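Flirnitton Opens Keltden Workshop to Visitors for Towel-Handling Demonstration

News | 3 min read | 14 shares | 2 comments

KELTDEN – Flirnitton welcomed 119 visitors to its Keltden workshop in October for an open day on the handling of cloth by machine. Guests came from laundries, hotels and technical schools in the area, and sessions ran from 9 a.m. until 4 p.m.

The day centered on Jasell, the company's program for teaching robots to pick up, spread and fold household textiles. Staff work with hand-held grippers at ordinary tables, and the recordings are used to train the robot arms. The Jasell library held 2,514 recorded folds on the morning of the open day.

Visitors watched a short session at each of the tables and could then try a gripper themselves. A total of 191 practice folds were added before closing. They are stored separately from the main library and will be used to study how beginners approach a corner.

"Cloth is hard for a machine because it never lies the same way twice," said Kjell Nordin, who leads the Jasell program. "Most of our time goes into the first grip. Once you have a good hold on a corner, the rest of the fold is easier to plan."

Laundry equipment supplier Goossens supported the event and provided over 80 towels and cloths in different sizes and weights. The two companies have worked together since the spring and plan a trial at a Goossens customer site next year.
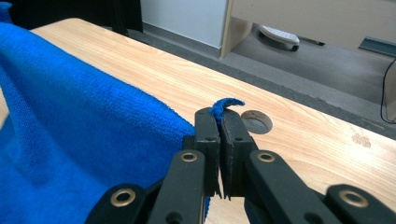

Dagný Thygesen said that she had expected the gripper to feel clumsy and that finding the corner took her longer than folding the towel. She asked whether fitted sheets would be next. Flirnitton confirmed that they are on the list, after pillowcases.

A second open day is planned for the spring. Schools and businesses can ask for a place through the front desk at Keltden.

Get Flirnitton news by email. You can unsubscribe at any time.

Related news
Goossens and Flirnitton Sign Trial Agreement
Jasell Adds Napkins and Tablecloths
Keltden Workshop Extends Its Evening Hours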